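대중음악 산업론 5주차 강의 노트
음원 배급과 메타데이터

지난 시간에 스트리밍 정산을 다뤘더니 질문이 11개 들어왔는데, 대부분 "그래서 제 돈은 어디 있나요"였다. 오늘 내용이 절반쯤은 답이 된다.

1. 피처링 표기
곡 제목에 넣을지 아티스트란에 넣을지부터 정한다. 둘 다 넣으면 참여 가수가 두 번 나온다. 본인은 좋아하겠지만 유통사는 반려한다. 표기는 feat.로 통일. ft., Feat, 피쳐링을 한 음반에 섞어 쓴 조가 작년에 있었다.

2. ISRC와 UPC
ISRC는 녹음물마다, UPC는 음반마다 붙는다. 리믹스와 라이브 버전은 별개의 녹음이므로 ISRC도 새로 받는다. 같은 번호를 돌려쓰면 재생 기록이 엉뚱한 버전에 쌓인다.

3. 사례: 싱글 Balia
Shoshana Oyelaran이 부르고 Balthasar Schnyder가 프로듀싱했다. 배급사 Ciltard에 넘길 때 작곡자란이 비어 있었고, 발매 후 다운로드 800건 이상이 작곡자 미상으로 집계됐다. 수정 요청 처리에 30일. 두 사람은 그동안 서로 상대가 적은 줄 알았다고 한다.

4. 무단 배포 사이트
"파일을 직접 호스팅하지 않습니다"라는 문구는 면책 주문처럼 쓰이지만 링크 제공만으로도 책임이 문제 될 수 있다. 삭제 요청서에는 권리자 정보, 해당 URL, 원곡 정보를 적는다. 분노는 적지 않아도 된다.

과제
자작곡이나 가상의 곡 하나로 메타데이터 표를 작성해 2018-03-21까지 제출. 작곡자란을 비운 표는 채점하지 않는다. 읽기 자료는 Lindqvist 2장.
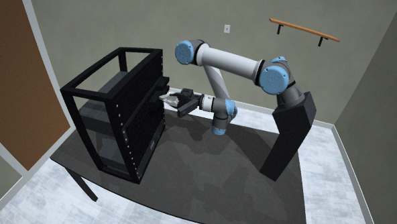

그림 1. 어두운 회색 테이블과 로봇 팔(컴퓨터 렌더링)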